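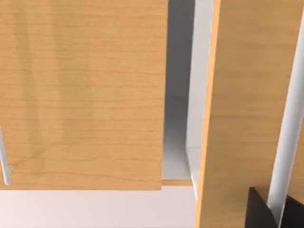
Changing the handles is the cheapest way to make an old kitchen look cared for, and it can be done in an afternoon if the new holes match the old ones. Most of the trouble comes when they don't. The doors I work on are usually plain and flat, and a plain door hides very little. On a honey-coloured maple front with the grain running across it, a slim upright bar handle near the edge looks very good, but an old screw hole left beside it will catch the eye every time you walk past. So measure first and buy second.

What you need

A steel rule, a pencil, low-tack masking tape, a bradawl, a drill with a sharp 5 mm wood bit, a screwdriver, a clamp and a piece of scrap timber. If you are filling old holes you will also want wax filler sticks in two or three shades, and a plastic scraper.

Measuring the old handles

Handles are sold by the distance between the centres of the two screw holes, and the overall length is a different figure. Open the door and measure on the back, from the middle of one screw head to the middle of the other. Write it down in millimetres. Check several doors and all the drawers, as kitchens that have been added to over the years often have two sizes in them.

If you are replacing knobs, there is only one hole. You can use it as the top or bottom fixing for a bar handle and drill one new hole, provided the finished handle ends up at a sensible height.

Choosing the new ones

I used the Gretavon bar in my own kitchen and the Clemamex one in my sister's. The Gretavon is heavier and has a flat foot where it meets the door. The Clemamex is lighter and a little shorter, and the screws supplied with it were too short for her doors, so we bought longer ones separately. Buy one handle first and hold it up against a door for a day or two. Close your hand round it and see whether your knuckles touch the wood.

Making a template

Do not measure each door from scratch. Cut a piece of thin board with two straight edges that meet at a true right angle, and glue a small strip of wood along each of those edges so that the template hooks over the corner of the door. Mark the two hole centres on it and drill them carefully. Mine puts the lower hole 170 mm up from the bottom corner on wall units. Turn it over for doors that open the other way. For base units you hook it over the top corner.

Write "wall" and "base" on the template in large letters. I drilled one door in my own kitchen at the wrong end and had to order another from Baláž, which took until April to come.

Drilling

1. Take off the old handle and wipe the door down with a damp cloth and a drop of washing-up liquid. Let it dry.

2. Put masking tape over the place where the holes will go.

3. Hook the template over the corner and mark through the holes with the bradawl. Remove the template and check the distance between the marks against the handle itself.

4. Clamp scrap timber hard against the back of the door. This stops the bit from tearing the surface as it comes through.

5. Drill from the front, keeping the drill level. Go slowly for the last few turns.

6. Peel off the tape, pulling it back flat against itself.

Fitting

Push the screws through from the back and start both by hand before tightening either. If the second one will not catch, widen that hole slightly with a round file. Tighten with an ordinary screwdriver, as a powered one can strip the thread inside the handle.

Screws that are too long will stop before the handle is tight. Add a washer at the back or cut them down.

Filling holes you no longer need

Soften the wax, press it in slightly proud of the surface and leave it for 10 minutes. Scrape it level along the grain. Igor Havlíček, who fitted kitchens in Stirham for years, taught me to use the darker shade first and put a thin streak of the lighter one over it, and it does blend better than a single colour. On painted doors use a fine surface filler instead, sand it and touch in the paint.

Check all the screws again after a month of use. The ones on the bin cupboard and the cutlery drawer usually need another quarter turn.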